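Engström Velico Desk Review: Four Months With a Very Serious Table

I bought the Velico in March, after my old desk lost an argument with a radiator. The old desk was a door on two filing cabinets, and I had been meaning to replace it for 7 years. So please read what follows knowing that my standards were low and my expectations, after spending $288 on a piece of furniture with an umlaut in its maker's name, were high.

Delivery and assembly

It came in two boxes, one flat and heavy, the other long and heavier. The driver left both on the bottom step and wished me luck. My neighbor Bienvenido Tagle helped me get them up to the second floor, and has mentioned it a few times since.

The instructions are a single sheet folded like a road map. There are no words on it, only drawings of a bald person looking calm. Step 5 shows him attaching the crossbar with one hand while the desktop hovers nearby. I used two hands, a knee, and Bienvenido. Allow an hour and a half, or two if you put the left leg on the right side, as I did. The legs look identical until the last bolt.

All the hardware was in the box. The hex key that comes with it is soft and started rounding off before I was done, so use your own if you have one.

The top

I got the light brown one. Engström also sells it in white and in a gray they call Harbor, and my sister-in-law Marilou has the gray. Hers shows every crumb. Mine hides crumbs so well that I've found a few with my elbow.

The finish is matte and a little grippy, so paper doesn't skate around. Hot mugs have left no rings so far. A red pen did leave a mark near the back edge, and I tried dish soap, then rubbing alcohol, then putting the lamp over it. The lamp worked best.

It is a good size for one person and a laptop, and a bad size for one person, a laptop, a second monitor, and a printer. The spec sheet calls it "generous." I would call it polite. If you spread out when you do your taxes, look at the bigger model, which costs more than I was willing to think about.
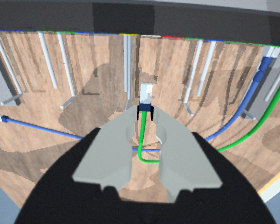

Cables

This is the part I was looking forward to, and the part I'm grumpiest about. The Velico has a mesh sling underneath for power strips and a slot along the back for cords. The sling is great. It holds my strip, two chargers, and a knot of wire I have stopped trying to identify. The slot is another matter. It was cut for the cord and not for the thing on the end of it, so skinny phone plugs pass through fine and anything fatter has to go around the side like a late guest.

There are supposed to be clips, too. Mine fell off in the first week, all 4 of them, in the night, one after another. I replaced them with a strip of Ekora adhesive hooks and have slept well since.

Wobble

At normal sitting height, none that I can feel. I type hard, and the water in my glass stays put. Raise it to standing and there's a slight front-to-back sway, worse on carpet. My friend Edgardo Magbanua, who is six foot three and needs it nearly all the way up, tried it for an afternoon and said it was like working on a ferry. I'm five foot six and would say a dock.

The crank is manual. Going from sitting to standing takes about 30 turns, and in the first month I did this twice a day, very pleased with myself. I now stand up at the desk mostly to look for my glasses.

Against the Wutton

Before buying I went back and forth between this and the Wutton, which was $237 when I looked. I've used the Wutton at a friend's place. It has a real drawer, and the Velico doesn't. It also has a center leg brace exactly where a shin wants to be. If you need somewhere to hide stapler refills, get the Wutton and sit slightly sideways. I kept my shins and bought a shoebox.

Would I buy it again

Yes, with some muttering. The top is better than the price suggests, the frame is sturdy where I use it, and it has yet to fall on anybody. I'd take off a star for the clips and half a star for the slot, and give the half back for the sling.

One more thing if you're ordering: customer service answered my email about the clips in two days and sent a new set. They also fell off. The hooks are still up.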